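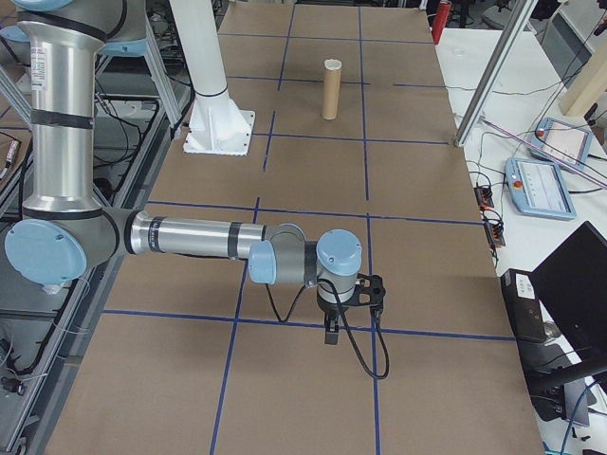
The big table at the Skekent workshop, taped up, with the tube in place

I had been promising Eleni Babić for the better part of a year that I would come out and see the shared workshop at Skekent, and every time something got in the way (a cold, a flooded laundry, the car, the car again). When she wrote in February to say the members were holding an open evening and that the cardboard table was finally in a state to be shown to people, I ran out of excuses and got on the train.

It's a fair walk from the station, uphill the whole way, and you go past the old Pavlović bakery, which still has its sign up though it hasn't sold a loaf in years. The workshop is round the back, through a roller door. I arrived a bit before six on the Wednesday with a box of lamingtons under one arm, and was handed a mug of tea before I'd got my coat off. I can recommend arriving anywhere with lamingtons.

There are 32 members at the moment, Eleni told me, and they pay a monthly fee that covers the rent, the power and a slowly growing wall of hand tools. Most of the building is what you'd hope for: a lathe, two sewing machines, a kayak that has been nearly finished for as long as anyone can remember. But I'd come for the robots, and so had most of the other visitors, so we all drifted down to the far end together.

The project is called Wirkano. The idea is simple enough to explain to a neighbour over the fence, and I have since done exactly that. You put an ordinary cardboard tube in one of the squares on the table, and you teach the arm to go and pick it up, then set it down in a different square. Once it can do that reliably, you make the job harder. Eleni has a list of harder jobs on the back of a seed catalogue and it goes on for some time.

I was surprised by how much of the build is humble stuff. The arm is a serious bit of machinery, all silver with pale blue caps on the joints, and then the surface it works over is brown cardboard sheets and blue tape. Eleni likes cardboard for this. If the gripper comes down too low you've dented a sheet, and you cut a new one and carry on with your evening. She said they'd gone through a good stack of it over the summer, and she didn't sound a bit sorry.

The controls live on a white table off to the side, with the pendants lying among a fair tangle of black cables. I asked whether I could hold one and was told yes, so long as I kept my thumb near the red button and didn't get clever. Jogging the arm by hand is a lovely feeling once you get the hang of it. You press and it creeps along, and you find yourself leaning your whole body in the direction you want it to go, like somebody at a bowling alley. My first go at lining up with the tube was hopeless. My second was a little less hopeless, and a boy of perhaps eleven who was waiting his turn very kindly told me so.

We talked a good deal about the tape, more than I'd have thought possible. The lines give everyone a shared way of speaking about the table - third square along, one up from the bottom - and they also give the person at the controls something to check the arm's position against. Eleni had the wrist camera view up for part of the evening, and it's a funny way of looking at the world. Everything you thought was straight when you were standing over the table goes a bit wonky.

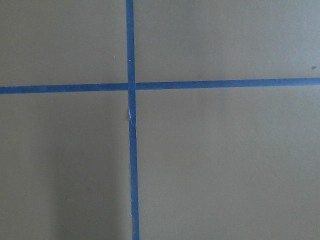
One of the tape crossings from the wrist camera, with a small pale tear just below it

She showed me how they check for drift. You pick a crossing, drive the arm to sit above it, save the position, send the arm off to the other end of the table and call it back. Then you look at where the crossing has ended up in the view. On the best day so far they did 100 of these returns in a row and were pleased with 99 of them. The odd one out is still being argued over, and I heard three separate theories before the tea urn ran dry.

I asked why they didn't print the grid on one great big sheet and be done with it. The answer was that they'd priced it, and also that tape can be moved on a whim. The squares were smaller when they started, and everybody kept putting the tube down on the lines. So one Saturday they peeled the lot up and laid it again, which took 8 rolls of tape and a great deal of kneeling. My own knees ached just hearing it.

The software side went over my head, I'll admit. The members have written their own little program for saving positions and playing them back, and they've named it Drastido, after somebody's misspelling in an early email. A very patient woman in a green cardigan took me through it line by line, and I nodded in what I hope were the right spots. What I did follow was that you can write the moves out almost like a recipe: go to this square, come down, close the fingers, come up. I could manage that, I think, with a biscuit and a free afternoon.

If you'd like to go yourself, they're open to visitors on Wednesday evenings and you don't need to book, though it's polite to send a note if you're bringing a group. Wear closed shoes, tie long hair back, and stay behind whoever has the pendant. Parking is poor, so take the train if you can manage the hill. I stayed far longer than I'd meant to and had to trot for the last train home, with the empty lamington box still under my arm and a bit of blue tape stuck to my sleeve.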